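Toy kitchen bits: keep them out in a tray or one shelf each?

josefina_v
Sorting out the play corner and I'm stuck. We've got a white table, and I've been leaving the food and dishes spread across it so the little ones can see it all at once. My sister reckons that's asking for trouble and it should all live in boxes. The big lilac-grey plate, the green colander, the banana and the orange slice are the favourites, so they've stayed on top for now. 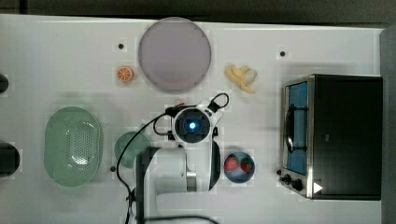 Samuele Z
I'm with your sister, sorry! Boxes, lids on, two things out at a time. Ours went from chaos to bearable in March when we did that. A plate that size takes up half the play space as well.

josefina_v
But they never open the boxes, that's my problem. If it's in a box it might as well be in the loft.

holub_lubo
Disagree with Samuele. Let them see it. What I'd do is group it, so fruit by the plate, washing-up things one side, cooker the other. We had a Tiletier set with 19 pieces and it only worked once everything had a patch of table to go back to.

Samuele Z
19 pieces on one table, no thank you. I'd be picking strawberries out of the sofa till Christmas.

josefina_v
Okay, I like the patches idea. Colander on the left with the cup near it, strawberries in the little blue bowl, and the stove on the right. The ketchup is on top of the stove and I can't decide if that counts as its patch or not.
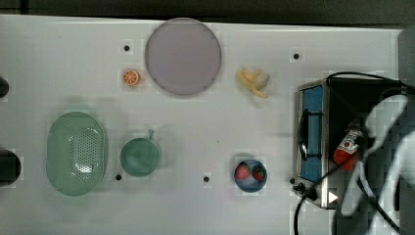 Table with the stove on the right, 27 pieces of advice welcome

Tymofii
Ketchup goes by the plate, surely? Nobody keeps it on the hob.

holub_lubo
My gran did. Leave it.

Samuele Z
Fine, but put the small fruit away at night at least.

Related threads
Cheema play food, does the paint last?
Treletora shelf units for small rooms
Washing plastic fruit: sink or dishwasher
Grirnov storage tubs, which size?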